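Wednesday, 9:40 am - glaze notebook, Hundville studio

Opened the kiln at 8 and I'm still grinning. The ash glaze finally broke the way I wanted! Honey brown over the rims, then that milky blue-green where it pools in the foot of the bowl. I'd nearly given up on this one after the August batch came out looking like old mustard.

What changed: swapped the Tovar feldspar for the Pellari, same weight, and sieved the ash twice. Also let the bucket sit overnight before dipping. I changed all of it at once, so I can't say which did the work (I know, I know). Next round I'll go back to one sieving and keep the rest.

Tiles 1 to 16 were all on the Zenell stoneware, bisqued in the same load. Best ones are 4, 9 and 14. Tile 11 crawled badly near the stamp - probably my thumb, I'd been eating toast. Tile 6 ran right onto the shelf and took a chip of kiln wash with it. Still a gorgeous color, so it's going up on the wall with a warning on the back.
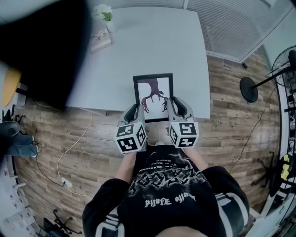

Cooling matters way more than I'd been giving it credit for. Last time I just switched off and went home. This time I held for half an hour on the way down and then dropped 200 degrees an hour, and the blue has a depth to it that the old tiles don't come close to. Put one of each side by side under the window if you don't believe me.

Still to do:
- mix a bigger bucket, more than 4 liters if the ash lasts
- try it over the iron slip, thin coat only
- re-wash the middle shelf before anyone loads it
- relabel the ash jars, two of them say the same thing

If you want to dip a test of your own, go ahead, the bucket is under the sink with the blue lid. Stir it for ages - the ash sinks like a stone.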